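How to set up a small sorting corner for loose bricks

I keep my building bricks in a cupboard in Marnamholm, and when I last counted them, I had over 2,000. Most of them were mixed together in one big bag. If you have the same problem, you do not need a special table. A green baseplate, a small cardboard box and a little tape are enough to begin. 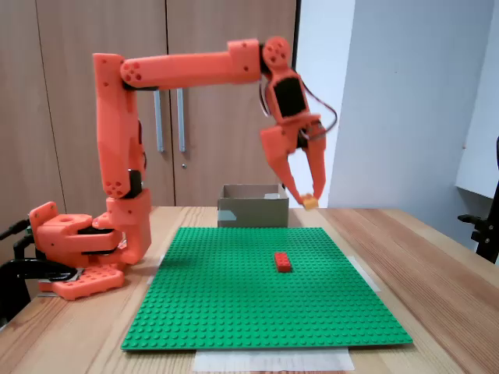
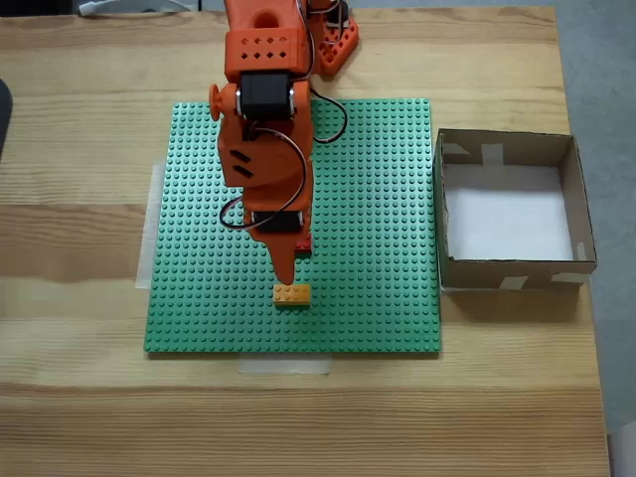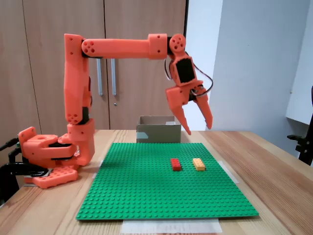

A light wooden table with an open cardboard box on it.

What you need

One large square baseplate. Mine is green LEGO, but any color will do if you can see your bricks well on it.
One small cardboard box without a lid, or with the flaps folded away.
Masking tape or strips of white paper with glue.
A sheet of white paper for the bottom of the box.

Step 1: Choose the table

Take a table with good, even light. Light wood is pleasant for this work, and small pieces are easy to find on it. Wipe the table and let it dry completely before you use any tape. If the surface is waxed or painted, try a short piece of tape in one corner first and leave it for one night.

Step 2: Fix the baseplate

Put the plate in the middle of the table. It does not have to be perfectly straight, but you should be able to reach all four corners while sitting. Slide strips of tape a little way under the edges, with part of each strip on the plate and part on the wood. Two strips on opposite sides were enough for me. Press them with your thumb and push the plate gently from each side. If it moves, add one more.

Step 3: Prepare the box

I use the box from a Plasell lamp, but a shoe box for children is also a good size. Cut the white paper so that it covers the floor of the box. A brown brick on brown cardboard is very hard to see, and I lost several of them this way before I learned it. Tape down any flap that wants to close again.

Place the box close to the plate. I have tried it behind the plate and to the right of it, and for a right-handed person I prefer the right side. Leave a space of two fingers between them so you do not knock the box when you press a brick.

Step 4: Sort in small portions

Take out 40 bricks or fewer. Lay them on the plate one at a time, without pressing, and turn each one to look for cracks and bite marks. The clean ones of the color you are collecting go into the box. All others wait on the table for their own turn.

I began with yellow 2x4 bricks. They are easy to notice on green and they are big enough that your fingers do not get tired.

Step 5: Label and empty

When the floor of the box is covered, pour the bricks into a bag and write the color and the number on it. I write my list in a Brokeo notebook – the one with squares – and the last total was 2,111.

Take the tape off slowly, starting from the corner, and pull it flat along the wood. Old tape leaves glue, so change it every month if the plate stays on the table.

Written by Grímsdóttir, April 2022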